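Häufige Fragen zur Greiferzelle Naciri: Einrichten, Pflege, kleine Reparaturen

Wie oft muss die Handkamera neu kalibriert werden?
Nach jedem Fingerwechsel und spätestens nach 2000 Griffen. Der Ablauf dauert eine Kaffeelänge und macht richtig Spaß, wenn die Fehlerkurve nach unten rutscht!

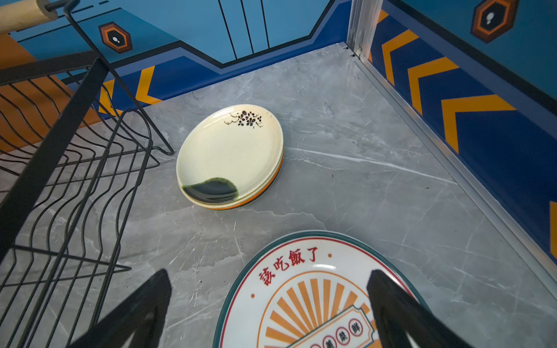
Welche Teller eignen sich für den ersten Testlauf?
Glasierte Teller sind unser Lieblingstest, denn am Glanz scheitern schlecht eingestellte Kameras sofort. Nehmt ruhig einen kleinen Stapel wie den mit dem cremefarbenen Teller und dem dunkelbraunen Blütenmuster obenauf, daneben den schwarzen Drahtständer. Wird der Rand des obersten Tellers sauber erkannt, stimmt die Belichtung. Danach den Ständer einmessen (Programm 326) und erst dann das Tempo hochdrehen.

Die Finger schließen schief. Was nun?
Beide Finger lösen, Auflageflächen abwischen, mit der Lehre neu ansetzen und die Schrauben abwechselnd anziehen. Bleibt ein Spalt, ist meist die Führung verschlissen. Den Satz gibt es bei Arkwood, Sihan Zou hat ihn in einer Mittagspause getauscht.

Womit reinige ich die Arbeitsfläche?
Weiches Tuch, milder Reiniger, keine Scheuermilch. Krümel stören den Nullabgleich, also vorher genau hinschauen, auch in den Ecken.
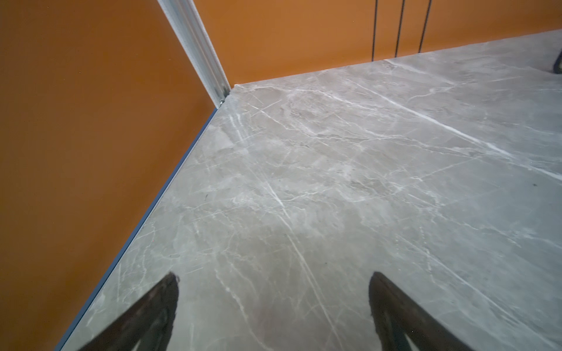

Offene Greiferfinger über der marmorierten Platte, hinten in der Ecke das Aluprofil.

Welche Firmware brauche ich?
Mindestens Stand 869. Vorher bitte die Parameter sichern!

Kommentare (3)

Zeyu Luo
Die Reihenfolge beim Anziehen war's, danke! Läuft jetzt herrlich ruhig.

Qiuyue Pan
Geht Programm 326 auch mit dem alten Bediengerät?

Lena Kołodziej
@Qiuyue ja, im Menü unter Service.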